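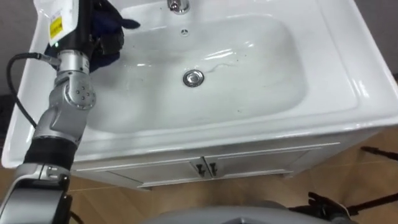

Jayson Umali says the shop is ready for the Kettunen audit and that he would sign the whole sheet today. I went through it anyway. I have read "ready" on this sheet before, and the last time it cost us a purchase order.

Erken, Senstead shop
Pre-audit walk-through, November
Marks: OK / Not OK / Open (means I was told it is fine and have not seen it)

Goods in

Incoming parts tagged with supplier and batch: OK
Quarantine shelf labeled and separate: Not OK. The label is there. So are two boxes of good stock, put there "for now." Kettunen will ask which is which and I couldn't have told them.
Certificates matched to deliveries: Open. I asked for the last 12 and got 9. The rest are said to be in email. An auditor will not look in our email.

Machine shop

Guards fitted and interlocks tested: OK on the mills. Open on the older lathe, where the test sheet has the same pen and the same handwriting for every shift of the month, including the days we were shut.
Emergency stops reachable: Not OK at bay 4. There is a parts cart in front of it. I moved the cart, went for coffee, and it was back.
Coolant levels and condition: OK
Swarf bins emptied: OK, though it smelled of having been done that morning for my benefit.
Eye protection worn: OK while I was standing there.

Inspection room

Temperature log: OK. Logger is running, readings are inside limits.
Gauge calibration: Not OK. The register lists 192 gauges. Gimero shows them all in date, which impressed everyone until I pulled a bore gauge from the drawer with last year's sticker on it. Either the sticker is wrong or the software is. I would like to know which before Kettunen does.
Reference blocks clean and boxed: OK
Retired gauges removed from use: Not OK. One with a red tag was on the bench next to a job card. I was told it was just being used to hold the card down. Find a paperweight.
Test procedure, current revision on the wall: OK. Old revision also on the wall, behind it. Take it down.

Fire and first aid

Extinguishers in date: OK
Exit route clear to the yard door: OK from inside. From outside a pallet stops the door opening all the way. It counts as blocked.
Alarm tested weekly: Open. Book is signed. I didn't hear it the week I was in the building when it was supposedly done, at 10 a.m. according to the entry.
First aid box stocked: Not OK. Plenty of bandages and no eyewash.

Paperwork

Training records: Open. New starters have them. The people who have been here longest have a line that says "experienced." By that measure I am an experienced driver, and I still had to take the test.
Corrective actions from last audit closed: Not OK. Marked closed in Gimero. The action on scrap tickets was closed with the comment "staff reminded." I found scrap with no ticket.
Risk assessments reviewed: OK for machining. The one for forklift movements describes the yard as it was laid out before the fence moved.

Overall: not signed.

Most of what is marked Not OK could be fixed in a morning. The gauge register can't, and I would ask Kettunen for another week before I let them find it. I know the view in the office is that a delay looks bad. A register that doesn't agree with its own drawer looks worse.

Comments from the floor, added after

Jayson Umali: Yard door pallet is gone. Cart at bay 4 now has a painted spot of its own. Eyewash ordered. On the gauges, I think it's only the sticker.

Reply: Then the certificate will say so. Send me the certificate.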